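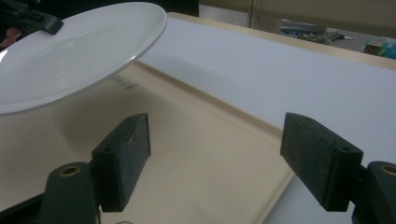
Figure 3. Plate task at the Laranska site: a white plate tilted above the beige basin, with the jaws of the hand-held gripper in the foreground.

4.2 What the handling rules leave out

The draft rules we were asked to review say that a plate must be "held securely by the rim" and "kept clear of fixed surfaces". Both phrases sound firm. Neither can be checked. In Figure 3 a green finger has the plate by its rim over the basin, and two of us (Chacko and Shetty) marked the same view differently on the second point. The rules give no least distance and do not say whether a raised lip counts as a fixed surface.

We put the draft to a plain test. Reviewers at Leredano and Tondon scored 995 clips against its 20 clauses, working apart. They agreed fully on 67 clips. Most of the trouble came from four clauses, all of which use words such as "secure", "clear" or "suitable" without a limit.

Pad wear is treated no better. The draft asks for foam pads to be "in good condition" and leaves the rest to the operator. Hallgrímsson has argued that skilled operators need no number here. We doubt it – her own notes from October record 56 pad changes, and the stated grounds vary from one operator to the next.

None of this shows that the draft is harmful. A site could follow it and do careful work. A site could also follow it and do poor work, and an auditor would have no grounds to object. Until the four clauses carry limits that can be measured, we would not accept a claim of compliance as evidence of anything beyond a signed form. Section 4.3 gives our proposed wording for the first two.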